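The hundred per cent robot

A stacking demo with a perfect score came apart when someone moved the blocks

December 2019

When a supplier tells you its robot has never failed, ask where. In the case of Plirkusel, a block-stacking controller sold by the small automation firm Titon, the answer was a simulator: a computer-drawn arm, a computer-drawn table, and a success rate of 100 per cent. The brochure printed the figure in very large type. The word "simulated" was on page 4.

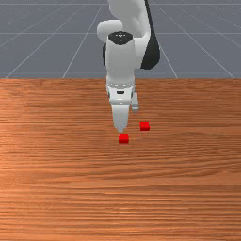
Halliday, which packs spare parts for boilers at its Skamanholm depot, bought the controller on the strength of that number. In November the firm asked for a repeat of the test with one change. The blocks would start in places the software had not been trained on, a few centimetres from the usual spots.

The score fell to 40 per cent. Most of the misses were dull ones, with the fingers closing on air. The ones that bothered Halliday's engineers were the low approaches, where the arm came down over a block as if it were somewhere else and kept pushing towards the table.

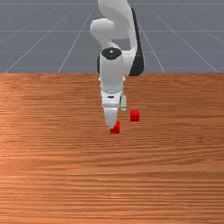
In a simulator that costs you nothing. You press reset. On a packing bench it means a bent finger, a cracked part or a stopped line, and if a person has reached in to straighten something, it means a good deal worse. Titon's reply was that the real arm has a force limit and would stop itself. Perhaps it would. The force limit had been switched off in the simulated runs because it slowed down training, so the claim had never been put to the test alongside the software it was meant to restrain.

I asked Titon how many starting layouts had been used to reach the perfect score. The answer was 25. They had been used for training, then used again for the exam.

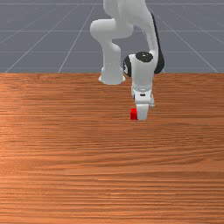
The company calls this "a documentation issue". I would call it marking your own homework with the answers open, and it is common enough in this trade that buyers ought to expect it. Simulation is useful. It is cheap, it runs all night and it hurts no one. What it can't do is vouch for a machine in conditions it was never asked to copy.

Titon has since added a check that compares the view from the wrist with where the controller believes the block to be, and halts the arm if the two disagree.

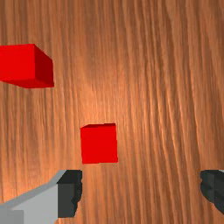

The check sounds sensible, and I would like to see it work on a bench with scratched steel and bad lighting. So would Halliday, which has kept the controller switched off at Skamanholm and is holding back the final payment. Titon says new results will be out in the spring. It has not said who will choose the layouts.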